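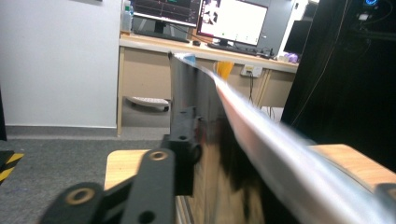

Slipping grippers and the March stop: your questions

Updated 9 July 2019. Put together by Tegwen Maddocks for everyone using the hand-held grippers at Paltedby. Short answers, will tidy up later.

What went wrong?
Grip pads started coming loose from the fingers. First a bit of slip on smooth parts, then drops. The bad one was in March, metal part went off the edge of the table and hit Rawiri Mahuika on the foot. Bruise, no break. We stopped all gripper work the same hour.

Was it the software?
No. We lost two days thinking it was. Ynyr Gronow went back through the finger position logs and they were fine. Fingers closed to the right width every time, the covering was sliding on the block underneath.

Why does the covering let go?
Best guess is the glue. The Leiva batch got a thinner coat along the top edge, and that edge takes the pull when you lift. Cleaning with solvent makes it worse. We were doing that every shift, so partly our own fault.

What does a bad pad look like?
Start at the seam where the front face meets the top. Wrinkles, bulges, a lip you can get a fingernail under. Then the bottom edge, for threads or torn bits.
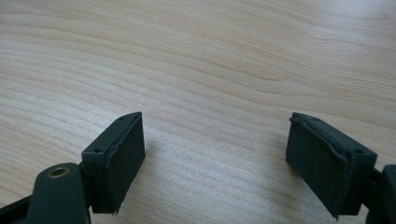 Any lifting at all means the pad is done, even if it still seems to grip OK. Check both sides, they tend to go together. Fuzz and light scuffs on the flat face are normal wear, don't send those in.

Can I glue it back down?
Please don't. Three people tried. Holds for a morning, then comes off in one piece with the part still in it. Swap the pad.

How often do I check?
Before each session and again after 600 grips. The counter is on the session page. If you forgot to reset it, treat it as over.

How long does a swap take?
Some 14 minutes for the pair if the screws aren't chewed up. Then do the hold test: test weight, fingers closed, 60 seconds over the foam tray. Any creep, take it off and start over. Yaowalak Thongdee has the spare pads and the right driver, ask her before you go digging in the drawer.

Do I have to change both sides?
Yes. One new and one old pulls the part crooked.

What about the arms and the brass-colored rings?
No failures there so far. If an arm feels sloppy or a ring turns in its hole, tag it and tell Ynyr. Seperate problem, seperate form.

Do I need safety shoes now?
Yes, for anything metal. Anything long or floppy, keep it clear of the edge of the table, a loose end catching your sleeve is enough to twist a weak pad off.

Something dropped. Now what?
Let it fall. Do not grab for it. Open the fingers, put the gripper down, write up the drop before you pick the next one up. Near misses count too, we had a bunch in the weeks before March and only two got written down.

Is there a permanent fix?
Working on it. Dirley is sending pads with the covering wrapped over the top and held by screws. Myfanwy Ruddock has the trial set on the Ristaletti job, no lifting yet but its early. Old style stays in use untill those clear.

Who do I ask?
Tegwen for anything on this page. Injuries go to Myfanwy first, then the form.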